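Re: [bench-list] Splitting incoming and outgoing boards in a small shop
From: Gifty Zakaria
Date: Thursday, October 22, 2026
To: bench-list

Yaw Aryee wrote:

> We are a three-person repair shop and most of what comes in now is control
> boards from heating systems and commercial kitchen equipment. Until last
> winter everything sat on one shelf with a sticky note on it. That worked
> when we had a handful of jobs a week. It doesn't work now. Last month we
> shipped a board back to a customer that had not been repaired. It had only
> been cleaned, and it was sitting next to the finished ones.
>
> My questions for people who have been through this:
>
> How do you keep untested, failed and finished boards apart?
>
> Do you use repair software or paper? Adom Amegashie told me his shop went
> back to paper, and I would like to know if anyone else did.
>
> How long do you hold a board when the customer stops answering?
>
> Also, does anyone still have the connector chart for the older Jora boiler
> controllers? The copy in the list archive is missing the second page.
>
> Yaw

Yaw,

I'll take these in order and then add a couple of things you didn't ask.

On keeping them apart. We had the same mistake at Kpodo twice in our first year, and both times it was a cleaned board that looked finished. What fixed it was a rule that a board has no status until it has been on the test fixture. Cleaning doesn't change where it lives. Replacing a part doesn't change where it lives. It goes back to the same place it came from until somebody has run the test and signed the ticket.

We have two racks. Incoming is on the left of the door and outgoing is on the right, on the other side of the room. I would put as much distance between them as you can. We started with them one above the other and people slid things onto whichever shelf had space. The outgoing rack holds boards that have been tested, bagged and ticketed. If the bag is open it goes back to the bench.

Failed boards are the harder part. There are two kinds, the ones you are going to try again and the ones you have given up on, and they need different places. Ours that are waiting on a part go back on the incoming rack with a yellow ticket on the front. The dead ones go in a lidded box under the bench, and Akosua Sarpong calls those customers on Mondays. Don't let dead boards stay on the bench as a source of parts. We lost a customer's board that way and had to buy them a replacement.

On software or paper. We use both, and I know that isn't what you want to hear. The paper ticket travels with the board. It is a card with a hole in it, tied to the board through a mounting hole with cotton string. It has the job number, the customer's name, the fault in the customer's own words, and a blank area for notes. The computer has the same job number and everything to do with money. We tried running it all from the computer and the notes got worse. People will write "C14 looked swollen, left it" on a card in pencil while they have the board in front of them. They won't walk across the room and type it.

We print nothing. The job number is written by hand on the card and again on a piece of tape on the board. If the two don't match, work stops until we find out why.

For the software side we were on Lereo for a while. It is fine for invoices. I didn't get along with the way it closes a job as soon as it is paid for, as many of our trade customers pay up front. Now we use a spreadsheet with one row per job. We handle 80 or so... scratch that, I looked it up, it was 90 jobs in February, which is our busiest month, and the spreadsheet coped.

On holding boards. We hold for 90 days from the date of the quote and it says so on the drop-off form, right above where they sign. We call at the halfway point and send a letter near the end. You should check what your state says about unclaimed property before you pick a number. Ours was changed after we opened and I had to redo the form.

The other half of that is charging for the diagnosis when they drop it off. We didn't do it for years and the shelf was full of boards from people who had heard the quote and bought a new unit. Since we started taking a fee at the counter, we have had 8 boards go unclaimed in total.

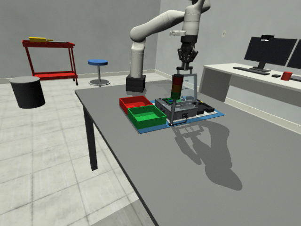
Now the things you didn't ask about.

Write down what came in with the board. Cables, brackets, screws, the plastic cover, the chip in the socket. We put small hardware in a zip bag and tie it to the same string as the ticket. Kitchen equipment people are especially bad at telling you what they handed over, and they will ask for the screws back.

Take the fault in the customer's own words even when you know better. "Clicks and then nothing" has told me more than "bad relay" ever has. When Salamatu Fiadzo works the counter she reads it back to them, and they often add the useful part at that point, such as that it only happens in the morning.

Test it for longer than you want to. Heating boards in particular will pass cold and fail once they have warmed up. Ours stay powered on a dummy load over lunch at the least. If I have any doubt I leave it until closing. That takes up fixture time, and we ended up building a second fixture for the two types we see most.

Keep your returns separate from new jobs in the records. We give a returned board a new ticket but write the old job number in the corner and leave the old card tied on. You want to see at a glance what was done the first time. It also makes it easy to pull the returns at the end of the year and see which repairs don't last. For us it was reflowed connectors. We now replace them outright.

On the Jora chart, I have both pages on paper, from a binder I bought when the shop in Trimamholm closed. The second page has a coffee ring on it but all of the pin numbers can be read. I'll scan it this weekend and send it to the list so it ends up in the archive. One warning: the chart is for the 2-relay version. On the other version the pump and fan outputs are swapped, and someone has penciled that into the margin of mine. Check with a meter before you trust either one.

If Adom is reading, I'd like to see what his cards look like. We are about to reorder ours and I want more room for notes on the back.

Gifty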